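Vemora bag roll, small, translucent blue – three months of use

I bought one roll of the Vemora small bags in Damville, at the hardware store next to the post office. The roll has 200 bags on it and cost me a little less than the ones I used before. I sell bath oils and room sprays from home, mostly in small bottles, and nearly every order goes out in a bag inside a box. So I go through a lot of bags, and I care about things like how they open.

I also pack for the November craft fair, and last year I ran out of bags with two days to go. That was the main reason for looking at a bigger roll.

## Opening and filling

The bags tear off cleanly along the perforation if you pull sideways. Pull straight down and you'll get two at once about a third of the time. The top edge is not marked, so you have to rub both ends to find the one that opens. After the first week I stopped noticing.

Once open, the mouth is wide for a bag of this size. Three of my small bottles fit standing up, and there is enough plastic left to fold over. Four will go in, but the seam pulls. The bottom is a flat seal with no gusset, so the corners stick out under the bottles and whatever you pack tends to lean until you set it down. 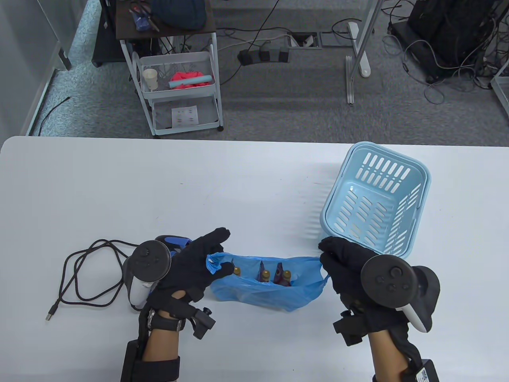
## Strength

I've had one bag split so far. It was overfilled and I was in a hurry, so I don't hold it against them. The side seams are good. The bottom seam is the one to watch, and I now give it a quick tug before anything glass goes in.

I left a test bag with 12 empty bottles in it hanging from a door handle overnight, stacked any which way. It stretched at the top but held. My old Pidetora bags would not have done that. They were thinner and had a crinkly feel, though they were easier to see through, and I do miss that when I'm checking an order against the slip.

## Leaks

These are not leakproof and the label doesn't claim they are. I put a spoonful of water in one and found a damp spot on the paper towel under it by morning. A second bag stayed dry. For oils I still tape the caps.

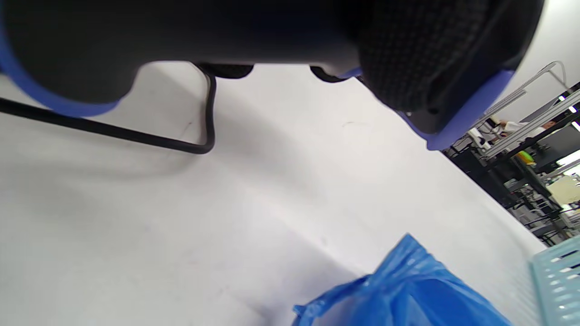
*Blue trim on black, over the tabletop.*

## Storage and the cardboard core

The roll comes on a stiff core that fits a standard paper towel holder with some wobble. Mine sits on a Vieira under-shelf holder, and the end cap has to be pushed on hard or the roll creeps to the left. There is no box or dispenser. If you keep it in a drawer, put a rubber band on it.

The color is a pale blue that hasn't rubbed off on any of my labels. There was a faint plastic smell on the first day – gone by the second.

## Would I buy it again

Yes, and I have a second roll on the shelf already. I have 134 bags used from the first one, counting the ones I wasted. I'd like a marked opening edge and a gusset at the bottom. For wet items or anything heavy I'd pay more for a zip bag.

Four out of five.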